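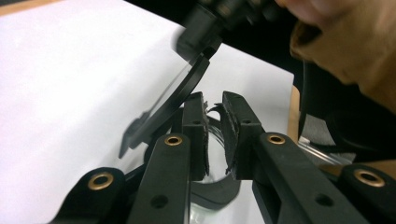

Give a machine a thousand identical bolts and it will put you to shame before lunch. Give it the washing-up and it turns into a toddler. I have followed this field for years, and I still think the second problem is the most exciting one going.

Take anything clear and thin-walled, like a plastic tub with a lid. You and I pick it up without a thought. A camera looks at it and sees mostly what is behind it, plus a few reflections that move when the camera does. Then come the fingers. Squeeze too softly and the tub slides away, squeeze too hard and the wall bends, and now the lid doesn't fit the rim any more. Every step spoils the next one a little.

So can machines do chores yet? My answer is no, but they are closer than most people in my street would believe! In August I spent a day at a packing shop in Piltham where an arm was putting lids on pots. It got through 168 of them before it needed help, and then it needed help 5 times in a row, all because of one batch with a slightly softer rim. The woman on the next bench fixed each one with her thumb while talking to me about her holiday.

I love that thumb. Everything we want from a household robot is in it – the small give, the second try, the feeling that something has clicked. The people I find most convincing are the ones who have stopped writing rules for it and started collecting the movements themselves, by hand, one dull grasp after another. It is slow work and it looks silly from the outside. I think it is the right bet all the same.

My guess is that shop floors get there first. A bench in Bundport can be kept tidy and well lit, and the pots arrive the same way up. My kitchen offers no such kindness (there is a drawer of odd lids in it that beats me most weeks). I would happily hand that drawer over tomorrow, and pull up a chair to watch.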